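## 4. Recording a Packing Task

Section 4 applies to all members of the Skestidton Robotics Club who collect demonstrations for the Larnerow project. Complete the station check in Section 3 before continuing. Two hand-held grippers are used for this task, and the object set consists of packaged snacks and one open white box.

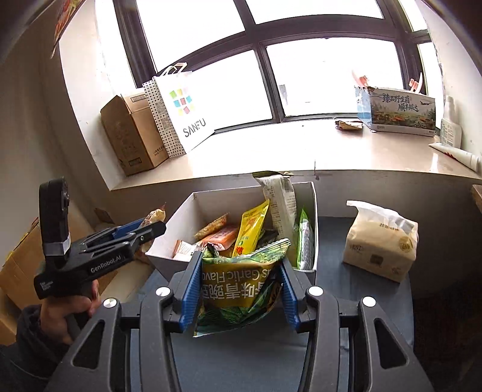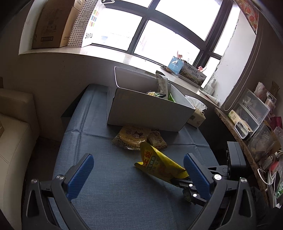 ### 4.1 Preparing the table

1. Place the white box toward the window side of the table with its top open.
2. Set the snack packages within easy reach of both grippers. Do not stack them.
3. Keep the tissue pack beside the box. It is part of the standard layout and is not to be packed.
4. Enter the layout number in the session log. The first layout for new members is 14.

**Note:** Items on the windowsill do not belong to the object set and may remain where they are.

### 4.2 Handling the packages

1. Hold one gripper in each hand and open the fingers fully.
2. Approach the package slowly. Close the fingers until the package is held, then stop.
3. Lift the package clear of the box wall before moving it across.
4. Lower the package into the box and open the fingers. Do not drop it from above the rim.
5. Return both grippers to the front of the table before beginning the next package.

**Caution:** Soft bags can burst if squeezed at the center. Grip them near a sealed edge whenever possible. Remove a torn bag from the table at once and record the loss in the log.

**Caution:** Keep loose sleeves and fingers away from the gripper linkages while the fingers are closing.

### 4.3 Ending and naming the recording

1. Hold both grippers still, then stop the recording.
2. Save the file under the task code 3702, followed by your member number and the layout number.
3. Play back the file in Mekora. Confirm that the package in use can be seen throughout each transfer.
4. Mark the file "Accept" or "Repeat." Do not delete files marked "Repeat"; they are reviewed by the data lead, Duván Taipe.

If Mekora reports Error 91, the two recordings do not start together. Close the program, restart both grippers, and repeat the task from Step 1 of Section 4.2.

### 4.4 Storage and submission

Each member is allotted 256 GB on the club drive. Transfer accepted files to the folder "El Ouafi" before leaving the room. Members who require additional space must apply in writing to the faculty adviser, Elvira Mamani. Submissions for the spring term close at the end of June.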